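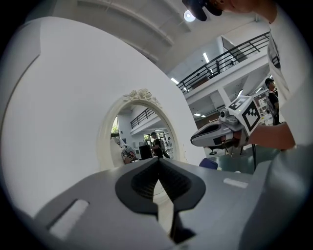
*Two of the hand-held grippers at work beside the oval mirror, with the mezzanine behind.*

# Questions and answers for visitors: open day at the Povdale hall

Last updated April 2022

We wrote this page after our first open day in February, when 129 visitors came and many of them asked us the same things at the door. If your question is missing, please send it by the form on the Ernberg website and we will add it.

## What will I see?

You will see people collecting demonstrations with hand-held grippers. A person holds the gripper by hand, like a tool, and does a simple task with it: picks up a cup, folds a towel, wipes a surface. The recording is later used to teach a robot arm the same task. There is one arm in the hall too, and we run it at the end of each tour. It is slow. Please do not expect a film robot.

## So the person is doing the work and the robot only learns?

Yes, in this part. Many visitors were a little disappointed at first to see a person with a gripper, and afterwards this was the part they asked most about. For one task we like to have 1,000 recordings before we train anything.

## What is the white cube with the black patterns?

It is a marker block. The patterns are easy for a camera to find, so the software can calculate where the gripper is and how it is turned. Please do not touch the block or put a sticker on it. If one side is covered, the position begins to jump and the recording must be thrown away.

## Why do you have a mirror with roses on it?

We get this question at every tour. The mirror came from the house of a colleague's aunt and we keep it because it is difficult. In a mirror the camera sees a second gripper and a second room, and the software must learn which one is real. Plain mirrors work for this also, but visitors like the roses.

## Can I try a gripper myself?

Yes. Every visitor can make a short try, usually with the soft blocks. You squeeze the handle and the jaw closes. It is heavier than it looks, and after some minutes you feel it in the wrist. Some of our grippers have a cable, so please look where it hangs before you walk.

Children can try also, if an adult stands with them. We ask that they are tall enough to reach the table without a stool.

## Will I be recorded?

The cameras on the grippers record what is in front of them, and this can include you, also by way of the mirror. At the entrance you choose a green or a yellow badge. With a green badge you can walk everywhere. With a yellow badge you stay upstairs on the balcony, where our guide takes you during the recordings, and we delete the takes in which your face can be seen.

## Can I take photographs?

Yes, with a phone and without flash. Flash disturbs the marker tracking. Please ask the person before you photograph somebody from close.

## How long is a tour and how many people can come?

One tour is 80 minutes. We take small groups, and you must book a place. If you come later than the start time we cannot let you in during the recordings, but you may wait for the next tour if it has free places.

## Is the hall accessible by wheelchair?

The ground floor is. The balcony has only stairs, and we are sorry for this. If you use a wheelchair and wish for a yellow badge, write to us before, and we will stop the recordings while you are on the floor.

## What does it cost?

The tour is free. Coffee is 2 euros and we take cards only.

## Who are Rukmont and Arancibia?

Rukmont makes the gripper bodies for us. Arancibia writes the tracking software and usually sends one person to the open day, so technical questions about the markers are best asked to them.

## Can I bring an object from home for the robot to pick up?

Please do! Last time we got a garlic press, a wet sponge in a bag and a very nice wooden duck. Glass and knives we cannot accept. Leave the object at the desk with your name on it and take it back before you go home.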